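The Brush Is Still the Hardest One
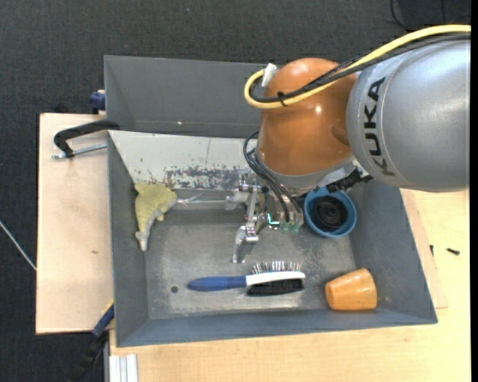

I promised in my last post that I would write about the bin picking project when the semester is over, and now it is over, so I have no more excuse. Many of you asked what we do in the lab until so late in the evening. The short answer is that we teach an arm to take things out of one bin and put them in another bin. The long answer is this post.

Our course has the name Applied Manipulation, and the project is half of the grade. We are a team of four students. We called our program Dandau, which has no meaning. Tahmineh Shahbazi wrote it on the whiteboard the first evening when we needed a name for the folder, and it stayed. The other teams are Zotach and Clido, and we share the KUKA arm with them by a calendar that everybody wants to change all the time.

My part is grasp selection. The program gets a picture of the bin from above, it proposes many possible grasps, and my code must choose one. When I started in July I thought it would be mostly mathematics. Much of my time went to objects. I now look at every thing in my kitchen and I ask myself where two metal fingers could hold it.

The plush toy is kind to us. It is soft, so if the fingers close a little wrong, it gives way, and the grasp is still good. We put it in first when a visitor comes. The orange cup is more difficult than it looks. When it lies on its side it can roll, and the shiny surface gives our depth sensor bad values, so there are holes in the data exactly where I want to grasp. I lost one full week on this. In the end I took the edge of the hole in the data as a hint that there is something shiny, and I am a little proud of it, although Tahmineh says it is not very scientific.

The blue round container with the black ringed thing inside it is a question of what you want. Do you want the container, or what is inside? Our rule says the container, by the wall. But the wall of the container is often close to the wall of the bin, and then one finger has no place to go. We added a small push before the grasp, to bring it to the middle.

And then there is the grooming brush with two sides, metal pins on one and dense black bristles on the other. I chose this brush myself from the box of objects and my team did not forgive me yet. The handle is smooth, and the head is wide, and most of the proposals go to the head because it looks bigger from above. If the fingers close on the bristles, they bend and the brush turns in the air and falls. If they take the handle near its end, the brush hangs down and hits the wall of the bin on the way out. The good place is a short part of the handle near the head. I can show it with my finger to anyone in one second, but to write it as a rule that does not break the other objects was very hard for me.

For the final report we had to make 1930 attempts with the final version. We did 1270 of them in our own calendar hours and the rest when Zotach gave us two of their evenings, for which we are very thankful. The professor wanted 700 at the least with mixed objects, and I think we did more than enough of these. The brush had the worst result of all objects, of course.

Some practical things I want to write down for the next group, because I know that one or two of you read this blog:

Check the clamps before you start, every time. If the bin moves a few millimeters, your calibration is worth nothing and you will look for the error in your code for hours.

Look at the cables on the wrist when you plan a big rotation. Our planner knows nothing of cables. We put a limit on the last joint and it made everything calmer.

Save the failed attempts also. In the first 8 evenings we saved only the good ones, and later we had nothing to learn from.

The presentation was on 14 December 2020, on video call for most of the audience. I spoke too fast, as I always do in English, but the questions were friendly. In spring I will continue with the same setup for my thesis, and I already asked if the brush can stay.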